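Predthorpe's kitchen library opens its doors for the cooler months

If you have ever stood in the middle of your own kitchen in June with a bag of quinces in one hand and the sinking feeling that you do not own a pot big enough to deal with them, then the people of Predthorpe have some rather lovely news for you. The town's new kitchen library has opened in the old Diker drapery on the main street, and from this week anybody with a local address can walk in, have a browse of the shelves and go home with a preserving pan, a pasta machine or one of those enormous fish kettles that come out once a year and live on top of the wardrobe the rest of the time.

The idea has been simmering away in town for a good long while. It began with a box of cake tins that used to sit beside the returns chute at the council library, and which people borrowed on trust for birthdays and christenings. The tins were so popular (the number six in particular was hardly ever home) that other things began to appear beside them, first a jelly mould, then a mincer, and eventually a very handsome copper pan that was far too good to be left next to a chute.

Now the collection has grown to 478 items, every one of them washed, labelled and entered in the catalogue, and it has a home of its own with proper shelving and a long bench down one side where borrowers can be shown how things fit together before they take them away. Anyone who has tried to put a mincer back together from memory will understand why that bench was high on the wish list.

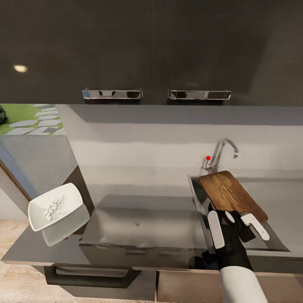
By our Predthorpe correspondent
Community | Food and home

Joining costs $15 a year for a household, and that covers as many loans as you like, with up to two items out at a time. Loans run for a fortnight, and they can be renewed over the telephone provided there is no one else waiting. Late returns don't attract a fine, although you may get a friendly call, and it is a small enough town that you will probably be asked about it in the bakery as well.

The library is open in the mornings through the winter, with an extra evening session from 6 pm for those who work out of town. It was paid for with a grant from the shire and a generous contribution from the Nedeljković orchard, whose fruit has filled a good many of the district's jars over the years and will no doubt go on doing so. The orchard has also promised seconds at a reduced price to anyone who turns up with a library preserving pan under their arm, so it may be worth joining now while there are still pears to be had.

Bookings are being handled through Plureo, the same online system the town already uses for the tennis courts and the hall, so most residents will find they have a login already. Those who would sooner not bother with a computer are very welcome to drop in and have their name written in the book, which is kept by the front counter with a pencil on a string.

Preserving gear is expected to be spoken for early, and there was already a waiting list for the big copper pan on opening morning, when a cheerful crowd came through for tea and pumpkin scones and stayed well past the advertised finish. A good number of them brought something to give as well. Donations are still being accepted, with a particular call for large stockpots, jar lids in the older sizes and a second apple peeler, the first one having proved a great favourite with children. Electrical items can be taken too, but they need to be tested and tagged before they go on the shelf, so please allow a little extra time for those and do bring the instruction booklet if you can lay your hands on it.

A program of casual demonstrations will follow later in the season, starting with marmalade and moving on to fresh pasta. There is no charge for members, and visitors can come along for a gold coin. Aprons are provided, but you are asked to bring your own jars.

Entry is from the main street, with a ramp at the side for prams and walking frames. Parking is behind the building, and the gate is left open during library hours.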